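FUNELVILLE – Fri 22 May

DULLUS TO END ITS RUN WITH A LIVE FINALE IN FUNELVILLE

Jollow Pictures announced today that its family drama Dullus will end with its current season. The last episode will be performed and broadcast live in August from the Major, the former movie house in downtown Funelville where the company has recorded the show from the start.

The finale will run for 60 minutes without breaks. It will be shown on the Jollow streaming service at the same time as it is performed, and it will be added to the library the next morning. Subscribers will not pay extra to watch it.

Dullus follows two sisters who inherit a roadside motel and the debts that come with it. The show has run for 4 seasons. The remaining episodes of the current season are finished and will be released weekly through the summer, as planned. None of them will be moved or shortened on account of the finale.

The decision to end the series was made by the writers and the company together before work on this season began. The story was planned with an ending in mind, and the scripts for the last several episodes were written to lead up to it. Reports that the show was cut short or that members of the cast had asked to leave are wrong. All of the main cast will appear in the live episode, and two characters written out in the second season will return for it.

The company has also been asked about the relationship between the two leads, which has been the subject of stories on several entertainment sites this spring. Jollow Pictures does not comment on the private lives of its performers and will not do so as part of the publicity for the finale. Reporters who request interviews are asked to keep their questions to the show.

Tickets

Almost 2000 seats will be available at the Major on the night. Tickets will be given out by drawing and are free. Entries open on the Dullus page of the Jollow site in the first week of July and close two weeks later. Each household may enter once and may ask for up to 2 tickets. Winners will be notified by email and will need to confirm within three days – unconfirmed tickets go back into the drawing.

A block of seats in the balcony is set aside for Funelville residents, who should choose the local option on the entry form and be ready to show proof of address at the door. Tickets cannot be sold or passed on. The name on the ticket must match a photo ID.

Doors will close 30 minutes before the broadcast begins, and no one will be seated after that. Phones will be placed in locked pouches at the entrance and returned on the way out. The theater has step-free access on the ground floor, and wheelchair spaces can be requested on the form. Captions will be shown on a screen to the left of the stage.

What comes next

Jollow Pictures will keep its lease on the Major. A new half-hour comedy, still untitled, is being written for the same stage and is expected to start recording in the winter. Casting has not begun. There are no plans for a Dullus movie or a spinoff, and the company is not taking scripts or story ideas for either.

A companion program with cast interviews and rehearsal footage will be released the week after the finale. The soundtrack from all seasons, including the full version of the closing song, will be available the same day.

Press information

Requests for press seats should be sent to the Jollow press office by the end of June. Space is limited and outlets may send one reporter each. Photographers will be admitted to the dress rehearsal only. Preview copies of the remaining recorded episodes are available to reviewers on request – plot details from the last two are under embargo until they have been released.

About Jollow Pictures

Jollow Pictures is an independent producer of drama and comedy series based in Funelville.

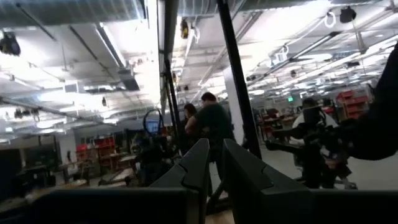 Black uprights, one thicker than the other, with a view into the room beyond.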